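Section 4: Clamping the bin and dressing the arm

By now you should have the arm bolted down, powered up and homed (that was Section 3, and if you skipped the homing part, please go back, I'll wait). This section gets the bin fixed in front of it, sorts out the cables, and ends with the first slow run. I've done it from scratch twice now, once in my garage and once at Pindwood, the shared shop where the setup lives today, and the second time went so much better that I figured I'd write it down.

You'll need: the bin, bar clamps, blue painter's tape, zip ties and a few hook-and-loop straps, a marker, a tape measure, and one helper for step 3. Mine was Emiliano Leiva, who has long arms and doesn't complain.

Before you start

CAUTION: Keep the arm in manual mode at reduced speed for this whole section. Have the stop button in your hand, or at least somewhere you can slap it without looking. I once left it on the shelf behind me and had a very exciting couple of seconds.

CAUTION: Air off before you touch the gripper. The fingers on mine will close if a tube pops loose, and they close hard enough to make you say something.

Setting the bin

1. Clear the bench and wipe it down. Sawdust under the bin lets it creep, and on a shared bench there is always sawdust.

2. Set the bin in front of the arm with the long side facing you. Measure from the center of the arm base to the near wall. I use 353 mm, measured at the floor of the bin and not at the rim. The walls slope, so those are two very different numbers. (Ask me how I know!)

3. Get your helper to hold the bin still while you put on the first clamp, at a corner on the far side from the arm. Snug, then stop. If the wall starts to bow you've gone too far.

4. Put the rest of the clamps on the other corners you can reach. Turn the handles and bars away from the arm's side as much as you can. I have one tucked in behind the arm and I had to fuss with it for a good while before the wrist would clear it.

5. Shove the bin. Give it a real shove, with the heel of your hand. If it moves at all, go back to step 3.

6. Mark a reference spot on the bench with a cross of blue tape, off to the side where the arm never puts anything down. Press the ends flat. You'll jog the gripper over to this cross whenever you think something has shifted, and if the fingertip doesn't come down on the crossing, something has.

Note: Don't use the bin itself as your reference. Azlan Tjoa and I lost an entire evening that way. The bin had slid, so the reference had slid with it, and everything looked perfect except the picks.

Dressing the cables

This is the part people rush. I rushed it too.

7. With the arm parked, run the cable bundle and the air tubes along the arm from the gripper back. Leave a loop at the wrist big enough for a full turn in both directions. It's going to look too big. Leave it.

8. Tie the bundle up on the thick link above the wrist, and nowhere between there and the loop. Straps first, zip ties only once you're happy, and then not so tight that they dent the jackets.

9. Jog the wrist slowly all the way one way, then all the way back. Watch the loop and ignore the gripper. You're looking for any cable that pulls straight, rubs on the joint cover, or swings low enough to catch the rim of the bin.

10. Now lower the gripper into each corner of the bin and watch the loop again. The corners are where mine snagged.

11. Put the pendants on the floor past the far side of the bin, screens up, with their cables coiled loosely and out of your walking path. Marlene Dreßler thinks they should hang on hooks, and she's probably right, but the floor is where mine have stayed.

Note: If a tube end sticks out below the gripper, trim it or tuck it before you go on. A tube that touches the bin floor will throw off your lowest pick height and you'll blame the calibration.

First slow run

12. Set the lowest pick height with the bin empty. Bring the fingers down a bit at a time until a sheet of paper just drags under them, then come up 2 mm and save that. If your bin has holes in the floor like mine does, don't take the reading over one.

13. Drop in one easy object. A toy block is great. Run a single pick at the slowest speed and keep a finger on the stop.

14. Once that's boring, load a mixed bin. Odd shapes tell you a lot more than a bin full of identical blocks, so raid the recycling and the desk drawer. I don't arrange anything, I just let it land – a cup on its side is a much better test than a cup standing up. My own starter load has a red four-stud block, a long blue one, a green ball, a dark green cup and a crushed soda can that ended up right against the white stapler-looking thing, and that touching pair is where I'd point the gripper last. Before you press start, check that the yellow cable still has its wide swing out past the orange joint and that the tie is holding the black bundle up on the gray link. Then let it go, slowly, and keep your hands on your side of the bench until the arm is parked again. 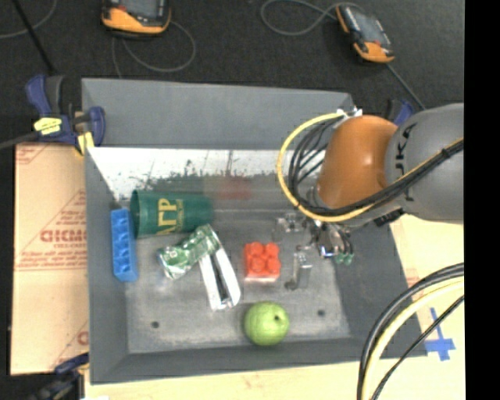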